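Foltitz Shared Workshop, Arm Build Group
Minutes, 2023-06-15
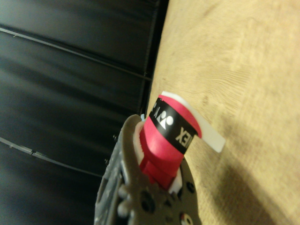 Present: Pranab Pathirana (chair), Sandamali Ekanayake, Sunil Akanda, Malsha Wanigasekara (notes). Tineke Goossens sent her apologies and a very kind note.

Pranab thanked everyone for coming out, and Sandamali in particular for the cake! The March minutes were read and agreed, after a short detour about whose drill is on the top shelf (still open).

Gripper: Sunil would like softer pads on the fingers and went on happily about foam for a good while. We settled on trying 2 kinds, and he will bring both next time.

Wrist cable: still too short for the full turn. Malsha to cut a new one, with some slack this time, please.

Money: 16 dollars left in the tin. Screws come first, then paint if Sandamali gets her way.

Grip tape: Pranab would love to see the roll used for more pickup practice, at slow speed, and all were glad to agree.

Next meeting: same bench, kettle on at 5.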